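Residency diary, Sartori House
December, early evening

The morning was given over to the Dirnulness parish register, of which 97 leaves have now been transcribed. The earliest legible entry remains that of 1504. The hand changes partway down the following page, and the second clerk abbreviates heavily, so progress was slower than the schedule allows. Miss Lombardi has asked that doubtful readings be marked in pencil only, and this was done.
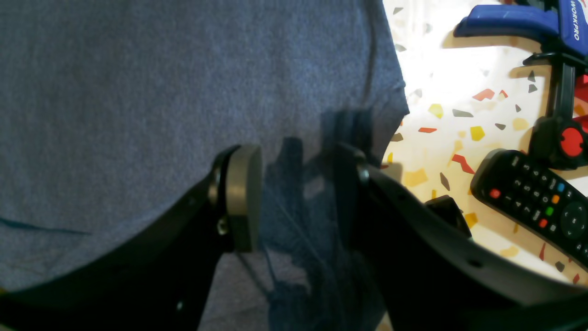 The question of the dye accounts occupied the period after lunch. The clerk records payments for woad under three different spellings, and it is not clear whether the cloth described as "watchet" was a pale shade or a middling one. A modern blue-grey knit, with its lighter and darker flecks, would probably have satisfied neither the dyer nor his customer, who paid for an even colour. Isla Rewi drew attention to a marginal note in which a bolt was returned for being "clouded". The price was reduced by 2 pence and the matter appears to have rested there.

A letter was received from the Ziltover Archive concerning the loan of the second volume. They are content for it to travel, provided that the reading room is kept below 19 degrees. The heating in the east wing does not respond well to instruction, and a reply has been deferred until the radiators have been inspected.
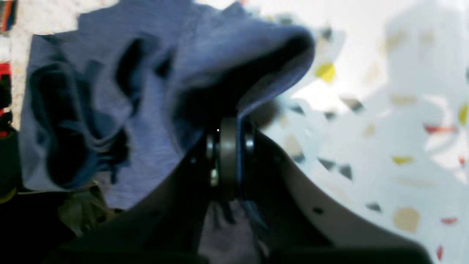 The archive also requires a written undertaking on handling, which Natalina Lombardi will draft. I have suggested that the wording used for the Vumance papers be adopted without change, as it was accepted then and saves a further exchange of letters.

Supper at seven. Rain since four o'clock, and the lower path is closed. Tomorrow: leaf 98, the remaining dye accounts, and a reply to the binder regarding the clasps.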